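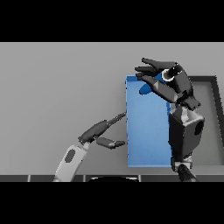
Mirjam Leitner called it the best news the town has had since the baths reopened, and she wants the old timetable back too. The Kuster Lane bus – scrapped last August – returns on Monday, May 13, 2019. Trullen Coaches will run it. Hourly, weekdays only, last one back from the hospital at 6.

More than 400 people signed the petition. Council has put up money for 2 years, after that it depends on passengers. New stop outside the Claleo bakery, none at the school for now becuase of the roadworks.

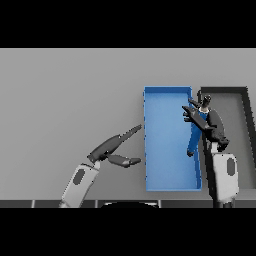 Will bus passes be valid? All concessionary passes count after half nine, and before that it's the full single fare.

Drivers take cash but no big notes please. Timetables in the library and the post office, more being printed. Sunday service – still being talked about, no promises. 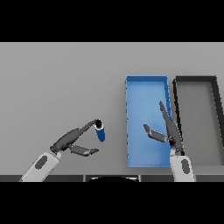
Kokus Road residents say they have been left out again, the nearest stop being a steep walk uphill with shopping.

Comments (3)

pennyw: About time!! Mum has been paying for taxis to the hospital

Dale R: 6 is too early, visiting goes on till 8

marsh_end: will it stop at the garden centre or go straight passed like before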